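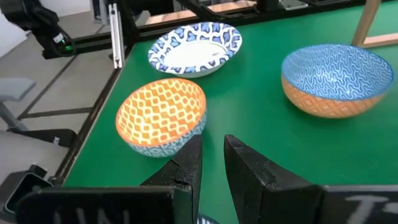 # Harnska tableware set

This folder holds notes and pictures about patterned bowls and plates, and how they are put away on a small rack. The green table is the same in all sessions.

## What is in the set

- bowls with colored patterns, mostly blue and orange
- plates, also patterned
- one low wooden rack with slats
- one potted plant, which stays beside the rack

The patterns are strong on purpose. Plain white dishes are in the Drernar folder - please do not mix the two.
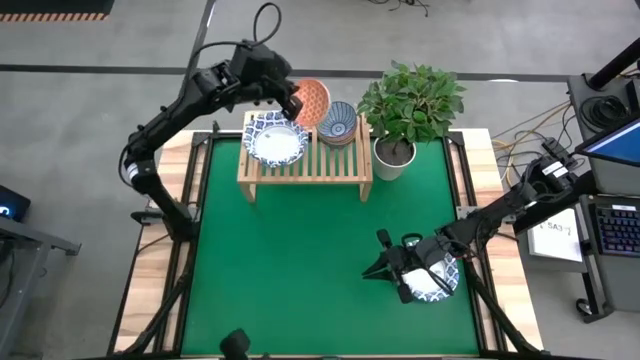
## How the pieces are put away

1. Bowls go in one stack on the right half of the rack.
2. Plates go to the left or along the back.
3. The plant is not moved, even when the leaves come over the rack.

A stack can have any order of colors. We write down the order from top to bottom, because some bowls look very similar when only the rim is visible.

## Size

The set has 602 sessions. Of these, 51 are marked `unsorted`, which means that the session ended before all pieces were on the rack. They are kept in the same folder. 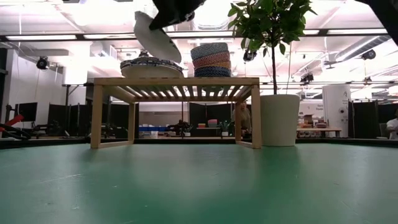 ## Known problems

- The words "bowl" and "basket" were both used for round pieces in the older notes. We did not correct all of them yet.
- Lids are sometimes listed as plates.
- Sessions after number 300 use the new color names - "orange" now includes "terracotta".

Corrections are welcome in `notes/pieces.md`.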